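Freezing stewed apple ahead, yes or no?

coraliek
Feeding 20 at ours in March and I'd love to get the crumble filling done early. Does it go watery once it's been frozen?

Bolger_C
Mine never has! I cook 600g at a time with hardly any water, cool it, then into the freezer (topping in a separate bag, always).

anitha_t
Sorry Corey, I disagree. Bramleys go to mush. Slice them raw, toss in lemon and freeze flat.

Bolger_C
But mush is what I want under a crumble, haha. 12 minutes on a low heat and done.

coraliek
Hmm, I do like a bit of bite. Would a red eating apple hold up better?

anitha_t
Much better, and you can cut the sugar right down. I'd still do 6 as a test first. 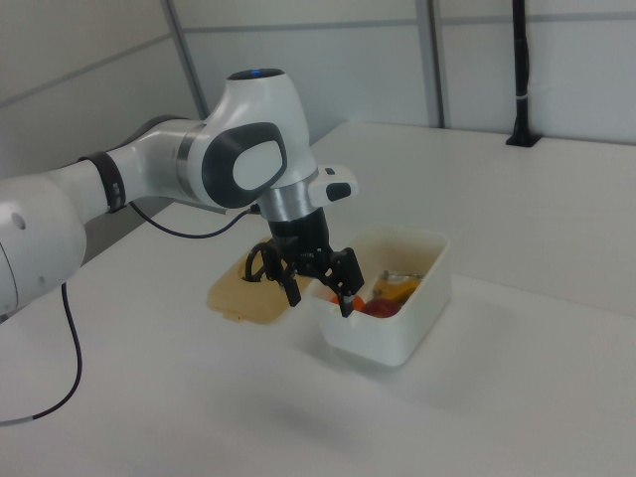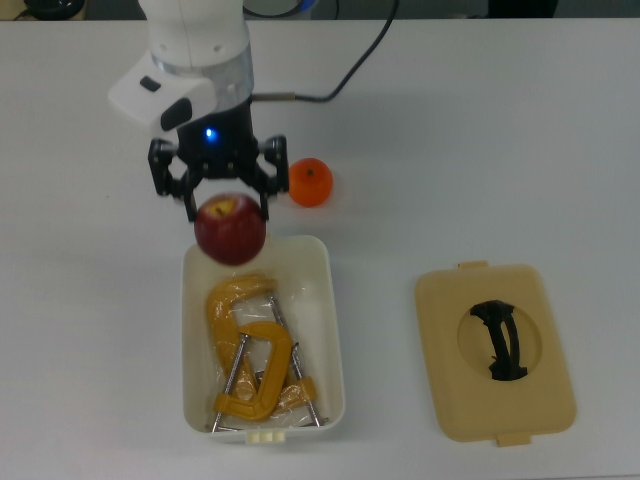 White bin in both, red apple in the second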